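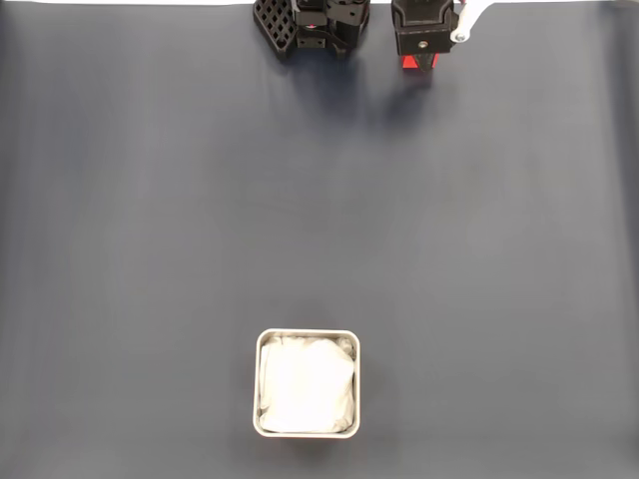
New Tops for the Norkudport Workroom

We finally did it! After years of scratched, glue-spotted tables, the workroom at Norkudport has new gray tops, and I can't stop running my hand over them. Seo-ah Yeom found the sheet material at Heo, in a color they call Clirnside, a dark slate with no shine to speak of. She brought home a sample in November, leaned it against the window for a week, and by the end of that week everybody had stopped arguing for green.

The whole job came to 898 dollars, including the tape and a new blade for the long cutter. A few notes on how it went, for everyone who has been writing in to ask.

The color. Darker in the evening than I expected, and a little bluish in the morning. I love it both ways. White paper and pale thread are so easy to find on it!

Laying the sheet. It came on a roll and wanted to stay on a roll. We let it relax overnight with books along the edges, then smoothed it from the middle out. You may still catch a soft ripple when the light is low (Seo-ah says give it until summer).

Cutting. One long pass with a fresh blade, two people holding the straightedge. My first try wandered, so that piece went on the little table by the door, where it fits just fine.

Cleaning. Warm water and a soft cloth. Chalk comes right off. Pencil takes a bit more rubbing.

The old tops. The best two boards are shelves now, and the worst one is under the potting bench, glue spots and all.

If you're coming by to use the big table, please bring your own cutting mat. We only have 2 and they're both usually spoken for.

Posted April 12, 2005

Recent galleries
Drikton Open Studio
Shelves from Old Boards
Painting the Back Hallway
Button Jars, Sorted at Last
The Potting Bench in November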